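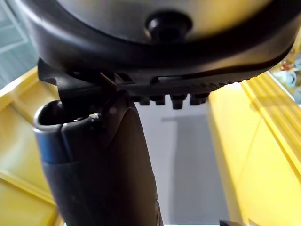
Postik es un taller de encordado y reparación de raquetas de tenis con sede en Pilar. Trabajamos para clubes, escuelas y jugadores particulares, y en época de torneos nos ocupamos también del servicio de encordado en sede.

## Qué hacemos

La mayor parte del trabajo es encordado. Recibimos raquetas de adultos y de menores, con cualquier patrón, y encordamos a la tensión que pide el jugador. Si no sabe cuál pedir, le preguntamos con qué cuerda viene jugando, cada cuánto la rompe y si tiene molestias en el codo o en el hombro. Con eso proponemos una tensión de partida y la anotamos. En el segundo encordado se corrige, si hace falta.

También hacemos:

- Cambio de grip y de cubregrip
- Reemplazo de protectores y ojales
- Ajuste de peso y balance, con cinta de plomo o silicona en el mango
- Igualación de pares, para quien lleva dos o más raquetas al mismo partido
- Control de marcos antes de comprar una raqueta usada

No reparamos marcos partidos. Un marco de grafito con una fisura puede aguantar un tiempo, pero no podemos garantizar cuánto, y preferimos decirlo en el mostrador. Si la duda está entre una fisura y un golpe en la pintura, lo revisamos sin cargo.

## De dónde venimos

Empezamos encordando para los socios de un solo club, en un cuarto al lado de los vestuarios. La máquina era manual, de contrapeso, y en un sábado de interclubes no daba abasto. Cuando otros clubes de la zona empezaron a mandarnos bolsos, alquilamos el local actual y compramos la primera máquina electrónica. La de contrapeso sigue en uso: la empleamos para enseñar y para algunos trabajos con tripa natural.

Más adelante sumamos el servicio de torneos. El primero fue la Copa Joda, un torneo de dobles por equipos que se juega en la zona todos los meses de enero. Aprendimos ahí buena parte de lo que sabemos sobre trabajar contra reloj: etiquetar todo al recibirlo, no aceptar pedidos de palabra y tener siempre una persona dedicada solo a recibir y entregar.

## Los clubes

Hoy tenemos convenio con 4 clubes. En cada uno hay un punto de retiro en la secretaría, con bolsas numeradas y fichas para completar. Pasamos los lunes y los jueves. Los socios de esos clubes pagan la misma tarifa que en el local, sin recargo por traslado.

Las escuelas de tenis tienen una lista de precios aparte. Para las raquetas infantiles usamos cuerdas blandas y tensiones bajas, salvo indicación del profesor.

## Torneos

En sede trabajamos con dos máquinas como mínimo. Antes de cada torneo calibramos las dos con el mismo dinamómetro, y una raqueta se encuerda siempre en la misma máquina durante toda la semana. Parece un detalle menor, pero el jugador que pide 24 kilos en la primera ronda quiere sentir lo mismo en la semifinal.

En la última Copa Joda encordamos 181 raquetas. La más pedida fue una combinación híbrida, con poliéster en las verticales y multifilamento en las horizontales. Hubo varias entregas en mitad de un partido, que tienen prioridad sobre todo lo demás que esté en la mesa.

## Plazos

El plazo normal es de 48 horas desde que la raqueta llega al taller. En las semanas de interclubes puede alargarse un día, y avisamos por mensaje cuando ocurre. El servicio urgente se hace en el momento, según la cola, y tiene un recargo que figura en la lista de precios del mostrador.

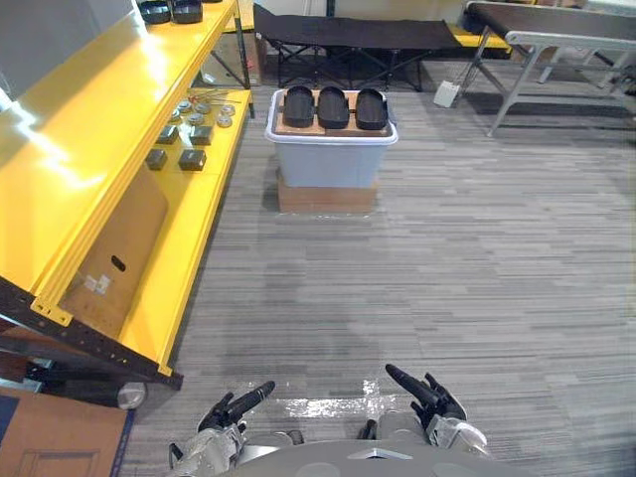 *Estantería amarilla, con discos metálicos pequeños en el estante inferior.*

## Las fichas

Cada raqueta que entra tiene una ficha con modelo, patrón, cuerda, tensión, fecha y observaciones del jugador. Guardamos las fichas de todos los clientes activos. Si alguien llama y pide "lo mismo que la otra vez", sabemos a qué se refiere, y si se muda podemos enviarle su historial para que lo lleve a otro encordador.

Al retirar la raqueta se entrega una etiqueta con los mismos datos. Recomendamos dejarla en el bolso, porque es lo primero que mira cualquier encordador cuando se trabaja de viaje.

## El método Hubáček

Llamamos así, dentro del taller, a nuestra rutina de control. Lleva el nombre de la primera cancha donde probamos raquetas, la Hubáček, que tenía un frontón de cemento al fondo. Consiste en medir la rigidez del encordado al terminar, volver a medirla al día siguiente y anotar la diferencia. Cuando una cuerda pierde demasiado en ese lapso, dejamos de ofrecerla aunque se venda bien.

## Formación

Damos un curso inicial de encordado para profesores y para padres de jugadores en formación. Se dicta en grupos reducidos, con una máquina por pareja, y termina cuando cada asistente ha encordado una raqueta completa sin ayuda. Quien quiere seguir puede practicar en el taller por las mañanas.

## Cuerdas usadas

Juntamos las cuerdas que se cortan en el taller y las que nos traen los clubes. El poliéster se separa del resto y se entrega para reciclado cuando llegamos a los 200 kilos. Hay un recipiente para dejarlas en cada punto de retiro.

## Dónde estamos

El local está en Pilar y abre de lunes a sábado. En enero cerramos los sábados por la tarde, salvo durante la Copa Joda, cuando el equipo se traslada a la sede y en el local solo se reciben y entregan raquetas.

Última actualización: 12 de enero de 2025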